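Household Materials, Unit 4: Brushes, Bristles and Why They Work

Welcome back! Last time we finished with sponges and cloths, and I promised that brushes would be more interesting than they sound. I stand by that. A brush is a whole lot of tiny springs held in a row, and once you start thinking of it that way you'll look at the one by your sink very differently.

What a bristle does

Press a brush against a flat surface and the bristles bend. Each one wants to straighten out again, and that push is what lifts dirt. A short, thick bristle pushes hard. A long, thin one pushes gently and reaches into corners. Length matters far more than most people guess: keep the material and thickness the same, cut the length in half, and the bristle gets about eight times harder to bend at the tip. (Try it with a plastic ruler hanging over the edge of a desk. Please do, it's great fun.)

Thickness matters even more. Double it and a round bristle is 16 times stiffer. So two brushes that look nearly alike on a store shelf can feel completely different on a pan.

Natural and synthetic fibers

Plant fibers such as tampico and coir have been used for brushes for a very long time, and they're still around for good reasons. They hold up well to heat, and many have a rough surface that carries water and soap along with it. Animal hair is softer and often splits at the tip, so it's lovely for paint and for dust.

Nylon is the one you'll meet most often. It's tough, it springs back well, and it can be made in any thickness you like. It does soak up a little water, though, and a wet nylon bristle is noticeably softer than a dry one. Polyester soaks up much less and keeps its stiffness in a bucket.

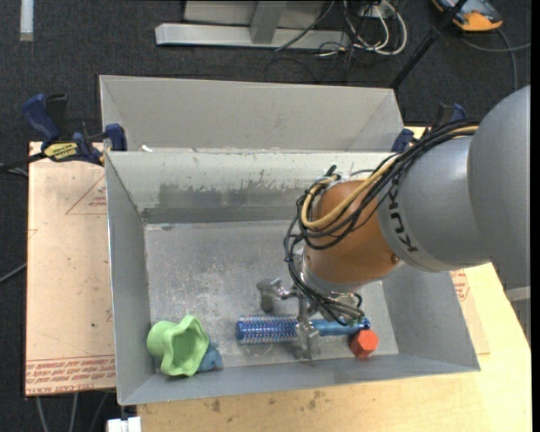

Stiffness is only half of the choice, because the bristle also has to be softer than the thing you're cleaning. Brass wire is fine on many steel tools and terrible on a nonstick pan. Nylon is safe on most kitchen surfaces, but grit caught between the bristles can still scratch, so rinse the brush before you start as well as after.

How the bristles stay in

In a staple-set brush, a tuft is folded in half and punched into a drilled hole with a small piece of metal. In a fused brush, the tufts and the block are both plastic and are melted together, so there's no hole for food or water to hide in. Twisted-wire brushes, the bottle-cleaning kind, just trap the fibers between two wires and wind them tight. I love those. Such a simple idea!

For the lab

Bring one old brush from home, any kind. You'll also need the Trevbridge spring scale from your kit and a sheet of paper. Press the brush down on the scale until the reading is 100 grams and measure how far the bristles have bent. Do this 3 times dry, then soak the brush in warm water for ten minutes and repeat. Write down the fiber if the label gives it. If it doesn't, make your best guess and say why.

Reading before next class: the Brovico handout on fibers and water, first half only. We start floor brooms next, so look at how the bristles are angled on yours.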